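Einheitliche Sammelbecher für Leergut und Reststoffe: Umstellung am Standort Tarier abgeschlossen

Tarier, Donnerstag, 29. September 2022. Die Gremel Stiftung hat die Neuordnung der Abfall- und Wertstofftrennung in ihrem Tagungshaus Tarier abgeschlossen. In allen 28 Besprechungs- und Arbeitsräumen gilt ab sofort ein einheitliches Farbsystem für die Trennung direkt am Tisch. Die bisher in den Räumen aufgestellten Einzelpapierkörbe entfallen.

Das System besteht aus drei gleich geformten, offenen Kunststoffbechern in Hellgrün, Rosa und Hellblau. Der grüne Becher nimmt kleine Verpackungen aus Metall und Kunststoff auf, der rosafarbene ist für Restabfall bestimmt, der hellblaue für Papier und Karton. Die Becher stehen in der genannten Reihenfolge von links nach rechts an der hinteren Tischkante, damit die Arbeitsfläche davor frei nutzbar bleibt. Geliefert wurden sie von der Firma Langlois, die auch den Ersatz beschädigter Stücke übernimmt.

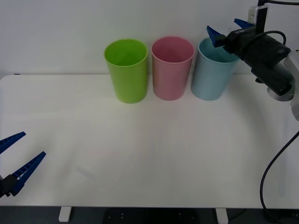
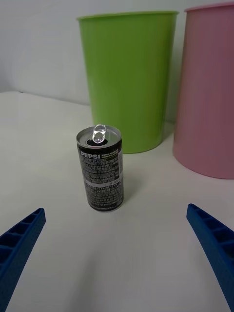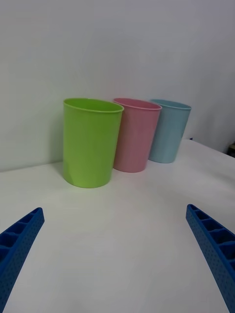
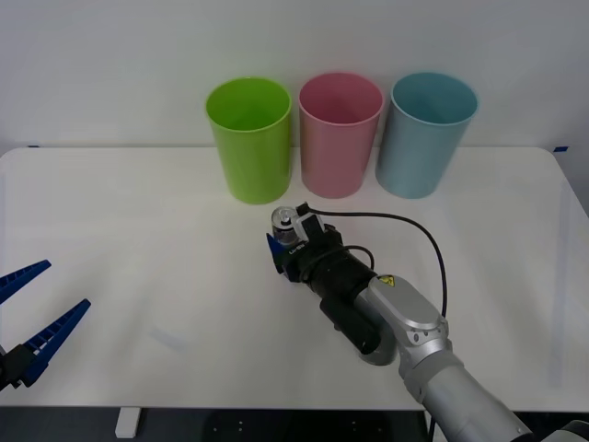
Hellgrün, Rosa und Hellblau: die Farben des neuen Trennsystems im Tagungshaus Tarier (auf dem zweiten Bild Hellgrün und Rosa).

Getränkedosen und Flaschen sind von der Sammlung am Tisch nur teilweise erfasst. Pfandpflichtige Gebinde werden weiterhin an der zentralen Rückgabestelle im Erdgeschoss angenommen. Sie sollen vollständig entleert und nicht zusammengedrückt abgegeben werden, da beschädigte Gebinde vom Rücknahmeautomaten abgewiesen werden können. Dosen ohne Pfandkennzeichnung gehören in die Metallsammlung neben der Rückgabestelle.

Die Leerung der Becher erfolgt an Werktagen nach dem Ende der letzten Veranstaltung durch den Reinigungsdienst Stesta. Nutzerinnen und Nutzer der Räume werden gebeten, die Becher nach Gebrauch wieder an ihren Platz zu stellen und sie nicht in andere Räume mitzunehmen. Flüssigkeiten und Speisereste dürfen nicht eingefüllt werden. Hierfür stehen in den Teeküchen auf beiden Etagen verschließbare Behälter bereit.

Der Umstellung ging eine Erprobung in 11 Räumen voraus. Nach Angaben der Hausverwaltung ging der Anteil falsch sortierter Abfälle in diesem Zeitraum zurück. Beanstandet wurde zunächst die Unterscheidbarkeit der Farben bei gedämpfter Beleuchtung. Für Räume, die regelmäßig für Vorführungen abgedunkelt werden, sind deshalb zusätzlich tastbare Kennzeichnungen vorgesehen. Sie werden in den kommenden Wochen nachgerüstet.

Ein Merkblatt zur Trennung liegt am Empfang aus und wird externen Veranstaltern künftig mit der Buchungsbestätigung zugesandt. Fehlende oder beschädigte Becher können der Hausverwaltung unter der internen Durchwahl 2041 gemeldet werden.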